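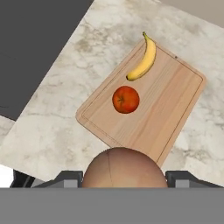
Posted by Naheed Lodhi, Uvbridge Food Diaries project
August 26, 2020

We are looking for people who cook at home to take part in a study of what households eat, what they throw away and how they decide what to make for dinner. The study is run from Uvbridge and is open to anyone aged 18 or over who lives in the town or in one of the villages on the Magesa bus route.

You do not need to be a good cook. We would like to hear from people who make everything from scratch, people who live on toast, and people who share the job with a partner, a parent or a flatmate. If you cook for yourself at least four times in a normal week, you can apply.

What the study is for

Most of what is known about home cooking comes from shopping receipts or from surveys filled in weeks later. Receipts show what was bought but say nothing about the half cabbage that sat in the fridge until it went soft. People filling in surveys tend to remember the big meals and forget the rest. We want a record made on the day, in people's own words.

A smaller version of the study was run last October with 38 households. The diaries were good but the group was narrow: nearly all of them were couples in their forties and fifties who owned their homes. This time we hope to recruit 200 households, and we are keen to hear from people who rent, people who work nights, people living alone and families with children under five.

What you would be asked to do

The study lasts four weeks. During that time you would:

Keep a short diary each evening. It asks what you cooked, what you had planned to cook, who ate it and what was left over. Most people finish it in less than ten minutes.

Weigh your food waste twice a week, using a hanging scale and a lidded tub that we will give you. Peelings, bones and tea bags go in one column and food that could have been eaten goes in the other. There is a sheet with common items listed, and if you are not sure where something belongs, write it down and we will sort it out later.

Talk to one of our interviewers by telephone at the start and at the end. Each call takes about 40 minutes and can be booked for the daytime, the evening or the weekend. Atif Sandhu and Samina Awan will be making the calls. Samina can also interview in Urdu or Punjabi.

Tell us about your kitchen. There is a form for this, with questions on the space you have to prepare food, what you cook on, where you wash up, and how much fridge and freezer room there is. We do not need photographs and we will not visit your home.

You may keep the diary on paper or online. The questions are the same in both. Please choose one and stick to it for the four weeks — switching halfway makes the entries very hard to match up.

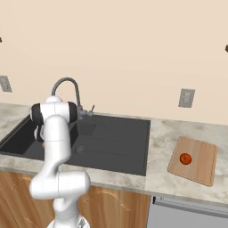 The sink in a kitchen with a marble worktop.

Who can take part

You can apply if you:

are 18 or over
live in Uvbridge or on the Magesa route
cook at home at least four times a week
expect to be at home for most of the four weeks
can speak to us by telephone or ask someone to help you do so

Only one person in each household should keep the diary, though other people in the house can help with it. Everyone over 16 who lives there will need to sign the consent form, as their meals will be mentioned too.

You cannot take part if you work in a restaurant or canteen kitchen and eat most of your meals there. We are also not able to include anyone who has been told by a doctor or dietitian to follow a weighed diet. The two sets of weighing would get in each other's way, and a study like this one could be an unwelcome extra burden.

If you took part last October you are welcome to apply again, but please say so on the form. Your old diary will not be linked to the new one unless you agree to it.

Payment

Each household that completes the four weeks will receive £80 in shopping vouchers. Half is sent after the second week and half after the final call. If you need to stop early you keep whatever you have been sent up to that point. You can stop at any time and do not have to give a reason.

The scale and tub are yours to keep. Paper diaries come with a stamped envelope. If your phone contract charges you for calls, we will ring you.

What happens to your answers

Your name and address are stored separately from your diary and are seen only by the study office. Diaries are given a number. We may quote a line or two in the report, but never with a name, a street or any detail that would let a neighbour guess who wrote it. Contact details are deleted once the last vouchers have gone out.

We will not pass anything to shops, food companies or the council's bin service. The last of these was asked so often last time that it now has its own line on the consent form.

How to apply

Fill in the short form on the Food Diaries page, or ask for a paper copy at the desk in the Sonness Library. You can also leave a message on the study line with your name, your number and a good time to ring. Rukhsana Afridi answers the messages and will call back within three working days.

The form asks for your age group, how many people live with you, whether you rent or own, and how often you cook. We are trying to get a mix of homes, so not everyone who applies will be given a place. We will write to you whether or not you have one, and with your permission we will keep your name on a reserve list until the second week.

Places will be confirmed in batches and the first diaries start in October. If those dates do not suit you, there is a box on the form for a later start.

Questions about consent, or about anything that worries you during the study, should go to Ghazala Bukhari at the study office. She is not involved in the interviews and does not read the diaries.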